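Custley workspace rules put loose cabling first

Last updated: 21 Nov 2022

14 shares | 2 comments

Tenants of the shared ground-floor workshops at Custley have been given until the end of February to bring their floor cabling, desks and window clearances into line with a revised fit-out standard. The standard was issued by Stovov, the building's managing agent, and applies to every room let for mixed desk and bench use.

The largest change concerns power. Under the old terms a tenant could run an extension lead from any wall socket to any desk, provided the lead carried a test label. The new terms require each work area to be fed from the nearest floor or wall outlet, with no lead crossing a walking route unless it sits inside a ramped cover. Power strips may no longer rest on the floor in the open part of a room. They must be fixed to the underside of a desk or to a table leg, with the switch within reach.

Data cables are treated separately. Where they share a path with power they must be tied at regular intervals and kept on the opposite side of the cover. Slack is to be coiled at the desk end.

Kramer, the contractor appointed for the work, surveyed 1,293 outlets across the site and at the Costusden annex. It will supply up to 100 covers from stock at no charge; further covers will be billed to the tenant. Rooms with exposed ceilings may apply for overhead drops instead — a slower option, as each drop needs its own fixing plan.

Furniture is covered in a shorter section. Long tables may remain in front of the windows, but a gap of 600 mm must be left between the table and the glass for cleaning and blind repair. Wheeled chairs are to be parked under or beside a table when a room is closed for the night. Small round tables are exempt from the layout plan and may be moved freely. 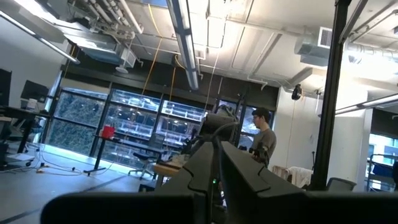 Covers are only half of the job, according to one tenant, who said the real trouble is too few outlets in the middle of the larger rooms. Desks end up against the walls, the work happens in the center, and the leads follow the work. The tenant asked for floor boxes to be priced before any covers are laid.

Stovov said floor boxes fall outside the current budget and would be looked at when leases come up for renewal. Inspections begin with the Custley rooms, followed by Costusden.

Contact the newsdesk | Copyright, all rights reserved | Back to top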